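Opinion | Policing & Justice | 5 min read

Police complaints should not be marked by the police

By Melati Menon

When somebody in Skada wants to complain about a police officer, they fill in a form and the form goes to the police. It is logged by a civilian clerk at the station on Pasaribu Road, passed to an inspector, and in most cases closed by that inspector. The person who complained gets a letter. If they are unhappy with the letter they can ask for a review, and the review is carried out by a different inspector in the same building.

I have been writing about this system for 11 years and I still meet people who assume I have got it wrong. They think there must be an outside body that looks at complaints. There is one, but it only sees the cases the force chooses to send. Last year the force received 3,410 complaints and sent on 200 of them. The rest were dealt with in house.

Most of those complaints were not about violence. People complain about rudeness, about phone calls that were never returned, about a bike that was taken as evidence and lost. A fair number are probably mistaken, and a few are malicious. Officers do a hard job and some members of the public are awful to them. I accept all of that. It has no bearing on who should decide.

Consider stop and search on the Femside estate. Young men there are stopped often, and some of them are stopped by the same officers week after week. One mother I spoke to in February had put in four complaints on behalf of her son, who is sixteen. Each was treated as a separate matter. Each was closed with the words "the officer acted within his powers". Taken one at a time, that may well be right. The question she was asking was why it kept happening to the same boy, and the form has no box for that.

An outside investigator would have put the four complaints on one desk. They would also have asked for the body-worn video before it was wiped, which under the current rules happens after a set period unless someone in the force asks for it to be kept. In her case no such request was made until the third complaint, by which time the first two recordings had gone.

The force's answer is that independence costs money. It does. Sinura, which is a smaller place than Skada with a smaller budget, set up a complaints office with nine staff, none of them former officers from the local force. It took over every complaint above the level of a simple apology. The police federation there warned that officers would stop doing their jobs for fear of being second-guessed. Officers went on doing their jobs. Some of them have told me they prefer it, as a finding in their favour now carries some weight with the public.

I would copy the Sinura model with two changes. The office should be able to look at patterns without waiting for somebody to complain, and it should publish its findings with the officer's rank and length of service, even where the name is held back. Neither change needs a new law. The council and the police authority could agree both by the summer if they wanted to.

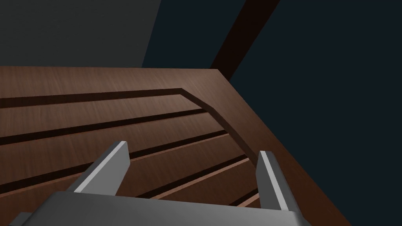

Would an outside office mean more officers being sacked?

Probably a few more, though most upheld complaints would still end in training, a warning or an apology, and dismissal would stay in the hands of a misconduct panel.

What worries me more than the cost is the habit of delay. The police authority has discussed this at three meetings and put it off at each one. The latest reason is that the force is part-way through replacing its computer system. Before that it was the appointment of a new chief constable. There will be another reason after this one, and meanwhile the letters will keep going out from Pasaribu Road.

The authority meets again next month and the meeting is open to the public. Written questions have to reach the clerk by noon on the Sunday before. I have sent mine, and I would ask anyone who has had one of those letters to send theirs.

214 shares | 37 comments

More in Policing & Justice
Who pays when a custody suite closes?
Body-worn video: how long should it be kept?
Magistrates are leaving and the backlog is growing
Letters: your views on night patrols in Femside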